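Support > Closed tickets > Facilities > Phones and wiring

July, 4:40 p.m. Posted by Harvey Caron

Ticket: Hum on the meeting room speakerphone, Tremblay building, second floor

Reported by Raymonde Penner as "a bee." Priority was set to Urgent by the reporter, who also set the previous ticket (stiff drawer) to Urgent.

9:10 a.m. Went up to listen. It is a low, steady hum on the Wadlow conference phone, present on every call and also present when there is no call, provided you press the speaker button and sit there like a fool. The people at the other end hear it too. Trostance, our biggest customer, has apparently been asking whether we hold our meetings inside a refrigerator.

9:25 a.m. Restarted the phone. Hum came back before the clock did.

9:40 a.m. Swapped the handset cord, knowing perfectly well it had nothing to do with the handset. Raymonde watched me do it and said she could have done that herself. Noted.

10:15 a.m. Called Berkico, who sold us the phone and the line splitter in the ceiling. Thirty minutes on hold, with a flute. Their first-line person asked me to restart the phone. I said I had. She asked me to do it while she was on the line, so I restarted it, which hung up on her, because it was the phone I was calling from. This one is on me.

10:50 a.m. Called back from my own desk. Second person was better. She wanted to know whether the hum changed pitch with volume. It doesn't. She wanted to know if it was 60 hertz. I told her I have a good ear for a tune and no ear at all for hertz. She hummed one for me. It matched. I would like it recorded that this was the high point of the day.

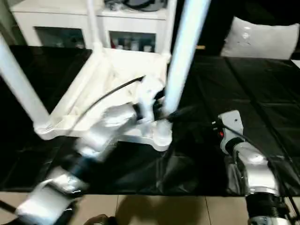 Does the hum go away if the phone runs off a different outlet?

It gets quieter on the hallway outlet but doesn't stop, so the power is part of the trouble and the splitter is probably the rest.

11:30 a.m. Ran an extension cord to the hallway to get the answer above. Two people stepped over it with great ceremony. One didn't step over it, and the phone is now a little scuffed at one corner. It was not a handsome phone before.

1:05 p.m. Ladder, ceiling tile, flashlight. The splitter is sitting directly on top of the transformer for the old hallway lights, tied to it with a zip tie, very neatly. Whoever did this took pride in it. The wiring log has one entry for that ceiling and it reads "tidied up cables, looks great now." Initials H.C. I have no memory of this and will be looking into who else here has those initials.

1:20 p.m. Cut the zip tie and moved the splitter 2 feet to the left. Hum dropped by a lot. Moved it as far as the cable would let me. Hum gone on speaker, faint in the handset if you press it hard against your head.

2:00 p.m. Replaced the phone line between the splitter and the wall with a shielded one from the storeroom. The box said 70 feet. It was a good deal less than 70 feet, as somebody has been helping themselves, but there was enough.

2:45 p.m. Test call to Berkico. Got the flute. Never heard it so clearly.

3:30 p.m. Test call with Raymonde in the room. She says the bee is gone but that there is now "a sort of nothing" on the line, and can I look at that. I explained that the nothing is what we were after. She has asked for it in writing, so: the nothing is normal.

Parts used: one shielded cable, one new zip tie (holding the splitter to the joist, well away from anything that plugs in). The light transformer is still up there and still warm to the touch. Opened a separate ticket for the electrician, priority Normal.

4:35 p.m. Priority on the electrician ticket changed to Urgent by R. Penner.

Status: Closed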